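Chapter 4
The Second Verse Problem: How Songs Keep Us Listening

Before you read
Think of a song you have known by heart for years. Sing the first verse in your head, then the chorus, then the second verse. Most people glide through the first two and stumble on the third. Keep your song in mind, because we will come back to it several times.
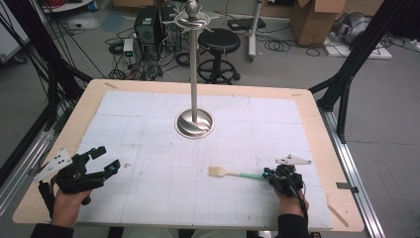
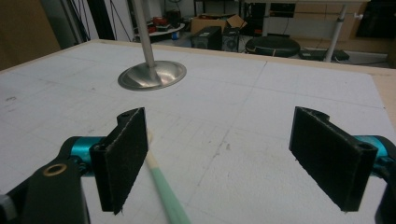
Figure 4.1. Top: a polished metal stand on a gridded sheet. Bottom: two black felt-covered pads over a white surface.

4.1 What a second verse has to do

I love second verses. I know that is an odd thing to love. Ask people about their favorite part of a pop song and they will tell you about the chorus, or the big key change, or that guitar part everybody plays on an invisible guitar at weddings. But the second verse is where you find out what kind of songwriter you are dealing with!

Look at the job it has been given. By the time it arrives, the listener has heard the tune, met the singer, and been lifted up by the chorus. Now the song has to come back down to the ground and start walking again. The melody is one we already know. The chords are usually the same chords. If the words simply say the same thing over again, the whole song sags in the middle, and you can feel it sag even if you couldn't explain why.

In Chapter 3 we looked at how a chorus makes its promise. We called the stretch of music that leads into it the "climb," and you practiced marking the climb on a lyric sheet. This chapter picks up on the other side of the hill. We will listen to what happens right after the first chorus, in the drums, in the voice and in the words, and we will try out some ways of keeping a listener curious when they have already heard your best idea.

4.2 A song that nearly didn't work

Our main listening piece in this chapter is "Kuhlmann Street," the closing track from the second album by the four-piece band Prisano. It was written by the group's singer, Veerle Verhoeven, and its bass player, Harish Grewal, over a few weeks one December, in a rented room above a bakery. The recording is plain: two guitars, bass, drums, and a small electric organ that comes and goes.

The first verse is about someone waiting for a bus in the rain. Nothing much happens. The singer notices a shop sign, a dog, a boy with a trombone case. Then the chorus opens up ("and I would wait all night for that"), and you don't yet know what "that" is. It's a lovely bit of mischief.

In the early version, which the band played at small shows before recording it, the second verse stayed at the bus stop. There was more rain and another shop sign. Grewal has described watching the room during that verse and seeing people turn to talk to their friends. They came back for the chorus, then drifted off again.

The fix took one line. In the finished version, verse two begins, "By the time you read this I'll be warm." Suddenly we are somewhere else. The whole first verse was a letter, or a memory of one, and the singer is already far from the street. The tune hasn't changed by a single note, yet it sounds different, as if someone had walked around to the other side of it. Play the two verses back to back and listen for the moment you lean in. For me it is the word "read," every time.

4.3 Three kinds of movement

Songwriters have found a great many ways to move a second verse along, and most of them fall into one of these groups. You will meet each of them again in the listening notes at the end of the chapter.

Movement in time. The verse jumps ahead or back. Verse one is the wedding, verse two is ten years later. Country songs are wonderful at this, and so are old ballads.

Movement in view. Somebody else starts talking, or the same person starts talking to somebody else. Changing "she" to "you" can be enough to make the hair stand up on your arms.

Movement in sound. The words may hardly move at all, but the band does. The bass waits out the first verse and comes in on the second. A harmony voice appears under the lead. In "Kuhlmann Street" the organ enters on the third line of verse two, so softly that many students miss it the first time through (I missed it for years).

Many good songs use more than one of these together. Be careful, though. If the story jumps ahead, the speaker changes and the drums double their speed all at the same moment, the listener may lose hold of the thing they liked in the first place. Prisano's drummer plays the very same pattern in both verses, and I think that steadiness is what lets the words jump so far.

4.4 Subtraction

We tend to assume a song must grow. Verse two should be bigger than verse one, the last chorus bigger than all of them. Plenty of great records work that way, but try listening to "Gresley Lights" by the duo Zondorov straight after "Kuhlmann Street." The first verse is full and busy. After the chorus nearly everything drops out, leaving one voice and a single repeated piano note. It feels like stepping out of a party onto a quiet porch. When the drums return, the same chorus that sounded merely pleasant before now sounds enormous.

Keep a pencil handy while you listen. Draw a line across the page for the length of the song and let it rise and fall with how full the sound is. Don't worry about being neat. We will use these drawings in Section 4.6, when we compare them with a lyric sheet.

Words to know

Verse: a section whose tune repeats while its words usually change.
Turn: a line that changes how we understand what came before it.
Drop-out: a moment when one or more instruments stop playing while the song goes on.
Lead voice: the main sung part, the one you would hum.

Try it yourself

1. Go back to the song you picked at the start of the chapter. Write out the second verse from memory, then check it against the recording. Mark any line you got wrong or left out.

2. Decide which kind of movement the verse uses. Underline the word or the beat where it begins.

3. Write a new second verse for the same tune that moves in a different way. Sing it aloud, even if only to the wall, before you change anything.

4. With a partner, swap verses and sing each other's. Talk about where you each ran out of breath.

The next section begins with the words themselves, and with the small matter of where to put a rhyme when the listener already knows it is coming.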